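Skorier Handheld Gripper Kit (pair)

I'll be upfront, I built the first pair of these for myself because I was sick of driving a robot arm around with a game controller. You hold one in each hand, you do the job the way you'd normally do it, and the arm gets to learn from your hands instead of your thumbs. Then a couple of people at our shared workshop wanted a set, then their mates did, and now there's a product page!

Each kit is two grippers, printed in light grey plastic, with a white marker cube for the top of each one. The long fingers are the bit I'm proudest of — I went through 10 versions before they'd pick up flat, slippery things without me swearing. Picture frames are my favourite test, all gloss and corners, and you need both hands working together.

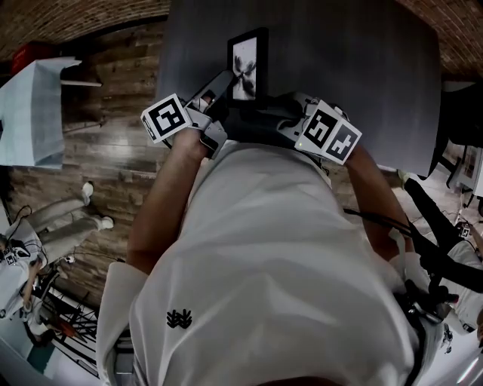 Soma wrote in to ask whether the cubes can be swapped between left and right. They can't, sorry, every cube has its own patterns and the Sevodum tracking software wants to know which hand is which. I label the bags now, so have a look before you glue anything.

You'll need a small screwdriver, a bit of patience and an evening at the bench. Each gripper weighs 211 grams put together, and my wrists are fine after a long session (yours may grumble the first time). If you've got your own printer I'm happy to sell you just the hardware pack and the files, so you can do the fingers in whatever colour you like. Keep the cubes white though, and don't use shiny filament for them, the glare drives the tracking bonkers.

Full kit is $400 plus postage. I make them in small batches from my garage, so if it says sold out, give me a few weeks. Spare fingers are in stock and I'd grab a set with your order.

870 shares · 10 comments

Related items
Skorier spare finger set
Skorier marker cubes, left and right
Kudo bench clamp
Hardware pack and print files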